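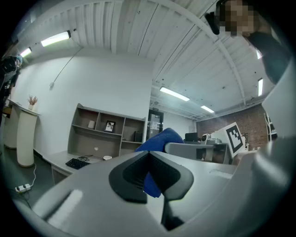
April 14, 2018

Gripper budget, second pass. Writing this down before I lose the thread again.

Where we are: ceiling is 3 hand-held units by the end of November. First pass had us at two plus a box of spares. Went back over the quotes this morning and I think three is doable if we stop buying the finger pads from the same place as the bodies.

Quotes so far —
Zenis: 700 per unit, body and fingers, no lens. Lead time is vague, "several weeks", need that in writing.
Gresel: 595 per unit, same spec on paper. Pads not included!! Missed that the first time through. Also no answer on whether their housing takes our mount plate.
Bustamante: 1000 for the lot of pads, mixed shapes. Notched and flat. Would cover all units and leave spares.

So three Zenis is 2100, three Gresel is 1785. Add the Bustamante pads to the Gresel and it's 2785, more than Zenis. But Zenis pads are one shape only and we'd be back ordering replacements by winter. Don't like either number. Ask Bustamante for a half lot.

Cloth tasks. These decide the pads so putting it here. Soft stuff is most of what we have planned for summer and I want to buy for that, not for the hard parts we did last year. Blue cloth is still the standard piece. Order more of the same blue, same weave, from the same supplier, do not let anyone substitute. Mixed cloth was a mess to compare last time. Cheap line item, goes under consumables. 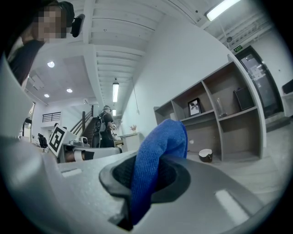

Blue microfiber towel in the gripper, marker board and stairs behind.

Markers: want the printed boards redone on something stiffer. Price out foam board vs thin acrylic. One set per table plus a spare set in the drawer. Not urgent but if it goes on the same PO as the pads we save the shipping.

Head-mounted gear — Vovance sent a new price sheet, haven't read past page one. Park it. Separate budget line, separate arguement.

Lights. Went back and forth on whether to ask for diffusers on the ceiling tubes. Glare off the light gray housing bugs me. Cheaper option is matte spray or a matte finish from the factory. Asked Gresel, they say matte is "standard on request" whatever that means. Ask Zenis the same. If both can do it, diffusers come off the list.

Storage: no new shelving. Hard cases if there is money left, otherwise bins.

Things I keep forgetting to put in the total:
shipping both ways for warranty returns
memory cards
power strips, longer leads
screws for the mount plates (metric, check lenght before ordering)

Leaning: one Gresel first, at 595, try it with our own pads for a couple weeks, then decide on the other two. Costs us some time but I'd rather find out about the mount plate with one unit than with three. If the plate doesn't fit, go Zenis for all and forget the mixed pads.

To do —
mail Gresel re mount plate drawing
mail Bustamante re half lot
lead time from Zenis in writing
update the sheet, the old tab still has last year's shipping in it

Sheet total is wrong until that last one is done so please don't forward it yet.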